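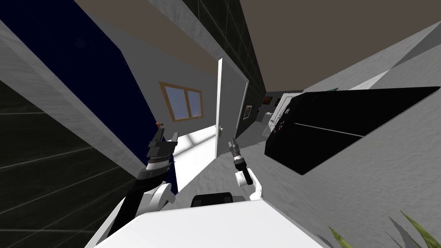

How Loud Is Our Library? A term of listening at Westerberg

I picked this project for a slightly selfish reason, which is that I can't work when people are whispering. Full talking I can tune out, and silence is lovely, but whispering drives me up the wall. So when we were told to choose something on campus and measure it properly, I went straight for noise in the library, and my supervisor said yes before I'd finished the sentence (I think she works there too).

The question I started with was simple enough. Do the quiet floors feel quiet to the people sitting on them, and does the sound meter agree? Westerberg library has 3 floors open to students. The ground floor is for group work, the middle one is marked "quiet" and the top one is marked "silent". There are signs everywhere. I wanted to see how much difference the signs made.

What I did

I borrowed a sound meter from the physics store, an old Niveck one with a foam ball on the end, and took readings at the same desks on each floor. Each reading lasted one minute. I went in the morning, at lunch and in the early evening, and by the end of April I had 870 readings in a spreadsheet, which took over my life a bit. I threw out the ones where I'd sneezed or knocked the desk.

Alongside that I ran a paper survey. I printed 200 forms and left them on desks with a box by the stairs, and I got 188 back, which amazed me! I'd been told to expect half that. The form asked which floor you were on, how noisy it felt on a scale from one to five, and what bothered you most.

What I found

The ground floor was the loudest at every time of day, no surprise there. Lunch was the worst, mainly chairs and the door to the Inham café, which has a spring that slams it shut behind everyone who goes through.

The middle floor was the odd one. On the meter it was much closer to the top floor than to the ground floor, but people scored it as nearly as annoying as downstairs. When I read the comments it made more sense. They weren't complaining about how loud it was, they were complaining about sounds they could follow: half a phone call, someone explaining an essay plan, a packet of crisps being opened very slowly by someone trying to be polite. (Please just open the crisps.) Down on the ground floor it all blurs together into a sort of hum and you stop hearing any single bit of it.

The top floor really is silent most of the time, but several people said they didn't like it because they felt they couldn't cough or unzip a bag. I hadn't thought of asking about that, and I wish I'd put a question in for it.

Problems

The meter reads a bit differently when the battery is low, and I only noticed in the second week, so the first lot of evening readings might be slightly out. I've marked them in the spreadsheet. The survey also only reached people who were already in the library, so anyone who'd given up on it and gone home isn't counted. I did think about putting forms in the Tostent halls as well but ran out of time and printer credit.

What I'd suggest

Fix the café door first, it's one spring. After that I'd try a low background sound on the middle floor for a couple of weeks, maybe just leaving the fans on, and run the same survey again to see if the scores move. I'd be happy to lend out my forms and the desk plan to whoever does it next year. The spreadsheet is in the course folder, with the dodgy battery readings in yellow.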